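Mi suegra tiene una teoría: el día en que una máquina sepa prepararle la cena sin que ella tenga que recoger después, se comprará una. Antes no. Y mira que lo hemos intentado, porque en casa ya han pasado la aspiradora Flesident (que se come los flecos de la alfombra) y un robot de cocina Borkix que pesa como un yunque y que uso para hacer puré. Me costó 947 euros. Puré a precio de oro, vaya.

Así que cuando alguien me pregunta si los robots ya pueden con las tareas de casa, yo contesto con otra pregunta: ¿cuáles? Porque fregar platos lo resolvimos hace décadas con una caja que echa agua, y en cambio montar una hamburguesa, que lo hace cualquier adolescente mirando el móvil, sigue siendo un lío tremendo.
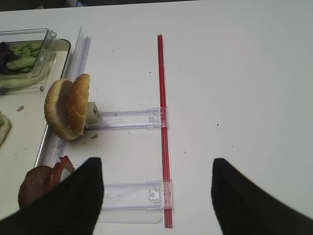 Yo trabajé dos veranos en una hamburguesería y les aseguro que las manos aprenden solas. A los 4 días ya no piensas. Coges el pan sin aplastarlo, notas si el tomate resbala, colocas el queso un pelín torcido y lo enderezas con el meñique. Crescencio Sandoval, mi encargado de entonces, nos exigía una hamburguesa cada 30 segundos en hora punta y nos parecía una barbaridad, pero salían. Torcidas algunas, eso sí.

Pues todo eso que las manos hacen sin avisar hay que enseñárselo a una pinza de dos dedos. ¡Dos! Prueben a hacerse un bocadillo con un par de palillos gordos y luego hablamos.

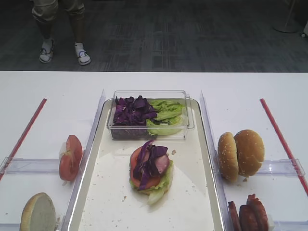
*Lechuga, tomate, una loncha rosada y col morada, todavía sin pan encima.*

Lo que más me fascina es la verdura de hoja. Un tornillo siempre es el mismo tornillo, y por eso las fábricas llevan media vida automatizadas; mi primo está en el taller de Avcı y allí los brazos cogen piezas idénticas toda la noche sin que nadie les tosa. Pero no hay dos puñados de col iguales. Se enganchan entre sí, se doblan, se cae un trozo por el camino.
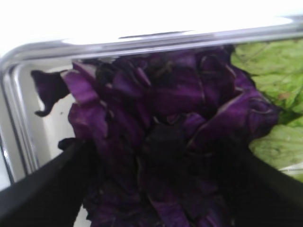 ¿Cuánto es «un poco de col»? Mi abuela no lo sabía decir con palabras y yo tampoco. Para nosotros es un gesto. Para una máquina es un problema de fuerza, de peso y de vista, todo a la vez, y encima el comensal tiene opiniones. 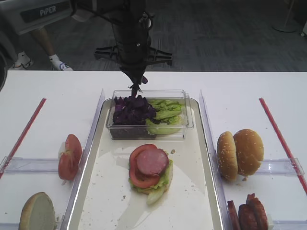
Yo soy optimista, que conste, aunque con letra pequeña. Creo que veremos antes un robot en una cocina de restaurante que en la mía, porque allí se puede poner cada cosa en su sitio. Fíjense en los panes, de pie contra su soporte transparente, y en el tomate ya en rodajas al otro lado: media tarea está resuelta antes de que el brazo se mueva. En mi cocina el tomate está detrás del yogur, el pan sigue congelado y alguien ha dejado las llaves en el frutero. Los de Nusow me escribieron en julio prometiendo un ayudante doméstico «en 5 años», y yo les contesté que estupendo, que se pasen un martes cualquiera a las nueve de la noche — y que traigan ellos la col.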